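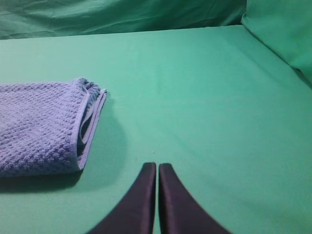

Close-up on green.

Stimton Runner Wear Log
README and data card, last edited 3/2/26

What you've downloaded

One table of shoes. More exactly, one table of what happened to 102 pairs of runners after people took them home and walked, ran, gardened and stood around at barbecues in them. There is a second, smaller table of prices, and a text file of comments that we have left as the owners typed them, apart from the swearing, which we have left as well.

The log began as an argument in a walking group over whether the old-style flat trainers with the gum sole really do outlast the puffy modern ones. It has not settled the argument. Both sides now quote the log at each other.

Files

pairs.csv – one row per pair
checks.csv – one row per check of a pair, so most pairs turn up several times
prices.csv – what was paid, in dollars, where the owner would admit to it
comments.txt – free text, keyed by pair_id
changes.txt – what we broke and then fixed

Everything is UTF-8 with commas. If your spreadsheet turns the sizes into dates, that is between you and your spreadsheet, but importing the size column as text will stop it.

Columns in pairs.csv

pair_id: a number. Gaps are pairs that were withdrawn, mostly by people who wanted to return the shoes.
maker: as printed on the tongue or the box. Two makers, Russo and Zorix, account for a large share of the rows, and you should not read anything into that beyond the shop nearest the walking group having a sale.
style: court, track, trail, slip-on or other. "Other" includes one pair of bowls shoes whose owner was very persuasive.
size: whatever system was on the label. We tried converting everything to one system in an early version and made it worse.
colour: the owner's own word. "Off-white" means anything from white to the colour of a driveway.
bought_new: yes, no, or gift. Gifts have no price.
insole_swapped: yes or no. Added late, so blank for the earliest pairs.

Columns in checks.csv

pair_id: matches the table above.
week: weeks since first wear. The longest run is 44.
heel_mm: depth of tread left at the outer heel, in millimetres, taken with a cheap depth gauge.
toe_mm: same, at the toe.
upper_score: 0 to 5, where 5 is fresh from the box and 0 is a sandal.
smell: retired field. See changes.txt. Please don't ask for it back.

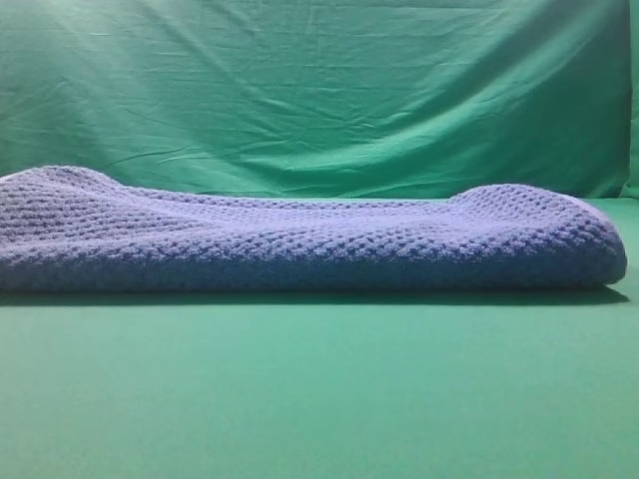 How a check was done

Owners were asked to do the following, and most did most of it:

1. Knock the dirt off outside. Wipe the sole with a damp cloth and let it dry.
2. Lay the shoe on its side on something soft so the upper doesn't scuff.
3. Measure the left shoe first, outer heel, then toe.
4. Do the right shoe. Write down the lower of the two readings.
5. Give the upper its score before looking up what you gave it last time.

Step 5 is where the trouble lives. A few pairs get steadily newer as the weeks go by, and one trail shoe recovers two whole points over December, presumably from a good rest. We haven't corrected these. They are marked with a 1 in the suspect column so you can drop them or enjoy them.

Cleaning

Rows with no week number were removed. Rows with a tread depth greater than the shoe had when new were kept if the difference was under a millimetre, as the gauge isn't that good and neither are we. Duplicate checks on the same day were merged by keeping the lower reading. Maker names were tidied for spelling only, which took longer than everything else in this section put together.

Known problems

The sample is whoever was in the walking group, plus their kids, plus a neighbour or two. It leans heavily towards wide feet and footpaths. There is hardly any proper racing in it and no football boots at all.

Second-hand pairs start their week count from the current owner's first wear. A pair can therefore arrive at week 0 looking like it has crossed the country on foot.

People stop reporting on shoes they've stopped liking. If a pair vanishes from checks.csv, the shoe may have died, or the owner may have found nicer shoes. We ask, and 30 owners have answered; see the ended_because column.

Washing-machine use is under-reported. We know this from the comments, where people confess to it freely.

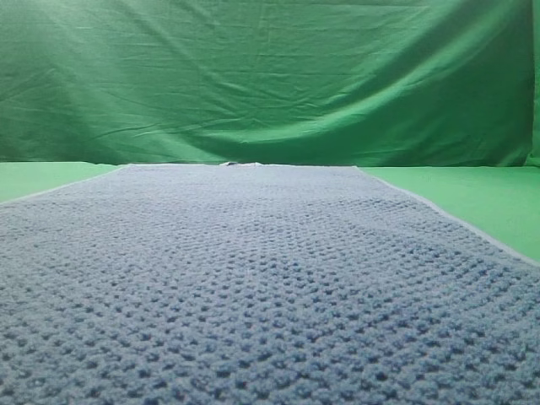
Photo: Gitska

What it's good for

Comparing how heels wear against toes in the same pair. Teaching someone to join two tables. Practising plots on data that has real holes in it. A school class used an early copy for a lesson on averages and found an error in our court shoe figures, which is now fixed and recorded in changes.txt with more grace than we felt at the time.

What it isn't good for

Choosing which runners to buy. There are too few pairs of any one model, and the people wearing them vary from light and careful to neither. It shouldn't be used for anything to do with injuries either. We never asked about knees, though the comments file has plenty on the subject.

Please don't use it to rank makers. Someone did, with a bar chart, and the winning brand was represented by a single pair that had spent most of the log in a cupboard.

Privacy

Names, addresses and shop receipts were never collected in the tables. The comments were read through once to take out anything that pointed to a person. If you spot something we missed, open an issue and quote only the pair_id.

Licence and credit

Free to use, change and pass along, including for paid work, so long as you credit the Stimton Runner Wear Log and say what you changed. The pictures on this page are not part of the dataset and aren't covered by the licence.

Adding a pair

New pairs are welcome at any time. Copy the blank row from the bottom of pairs.csv, fill in what you can and leave the rest empty. An empty cell is no trouble; "n/a", "N.A.", "none" and "dunno" have all cost us an evening. Send the first check with it, at week 0, before the shoes have been anywhere interesting. Thongs are not accepted, and yes, we've been asked.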